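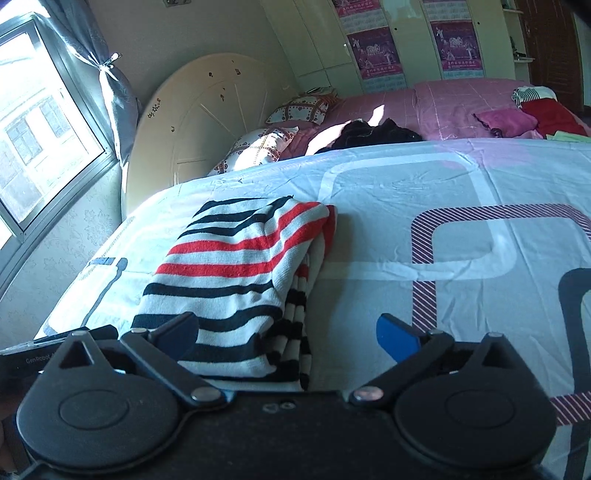
## How do you get through a big political history book when you keep stalling at the same spot?

**lollcombe_reader**

Hello all, first post after a long time lurking, so please be gentle! I joined the non-fiction reading group at the Lollcombe library this year and our winter pick is a history of parliaments and assemblies published by Woltach. It's a proper doorstop, and I was really looking forward to it. I did one semester of politics many years ago and have always felt I should know more than I do.

The first 100 pages flew by. Village councils, river towns, who was allowed to speak and who had to stand at the back, all lovely stuff. Then comes a long section on theories of representation and I've now started it four times. I read two pages, realise I've taken in none of it, go and put the kettle on, and when I sit down again I have to go back to the start of the chapter. We meet in November and we're meant to be up to page 400 by then.

Do I push on and hope it clicks? Skip it and feel guilty? I've also seen there's a short companion guide from Steltaveo and I'm wondering if that's cheating, or worth the money. I don't need to be an expert, I'd just like to be able to open my mouth at the meeting without making a goose of myself. Any tips welcome, and thank you in advance (sorry this got so long).

---

**pencil_in_the_margin**

Welcome! Please skip it, and please don't feel guilty. I've been in one reading group or another for donkey's years and half the people around the table have skipped something, usually the same chapter you did.

What I do with a chapter like that is read the first two pages and the last two, and then write down in my own words what I think the author was arguing. It might be one line. "People disagree about whether an MP should do what voters want or what the MP thinks is best", that sort of thing. Then I get on with the history, where the same argument nearly always turns up again with actual people attached to it, and I'll often wander back to the theory chapter afterwards and find it's much friendlier than it was.

Two other things that have helped me. I read the heavy books in the morning, at the kitchen table, with a pencil, and keep a novel for bed. Past nine at night I'm no good for anything with footnotes! And I stop at 36 pages a day even if I'm enjoying myself. It's an odd number, I know, it was the length of a chapter in some book I was reading when I started doing it and it stuck.

As for making a goose of yourself, take a question along with you. "I got lost in the representation section, can someone tell me what they made of it?" is a perfectly good contribution and I'd bet there'll be some relieved faces.

---

**Kuo**

Companion guides are ok. Haven't read that one. Check if your library has it before you buy.

---

**backshelf_bev**

I do have the Steltaveo guide, or a guide from the same series anyway, mine goes with a different book. It was 40 pages with quite big print, so don't go expecting miracles. The timeline at the front was handy and I kept it folded inside the cover the whole way through. The chapter summaries were a bit thin, and the discussion questions were the sort you get at school, though our group did have a good old barney over one of them, so perhaps I'm being unfair.

I'd disagree a little bit with pencil about skipping, only because in some of these books the author sets out their terms in the dull chapter and then leans on them for the rest of it. Have a look in the index for "representation" and see how often it comes up later on. If it's all over the place, have one more go, maybe reading it aloud (I do this in the car while I'm waiting at school pick-up, with the windows up). If it hardly appears again, off you go with a clear conscience.

Would love to hear how the meeting goes. We're choosing our next one soon and I've been trying to talk them into something along these lines.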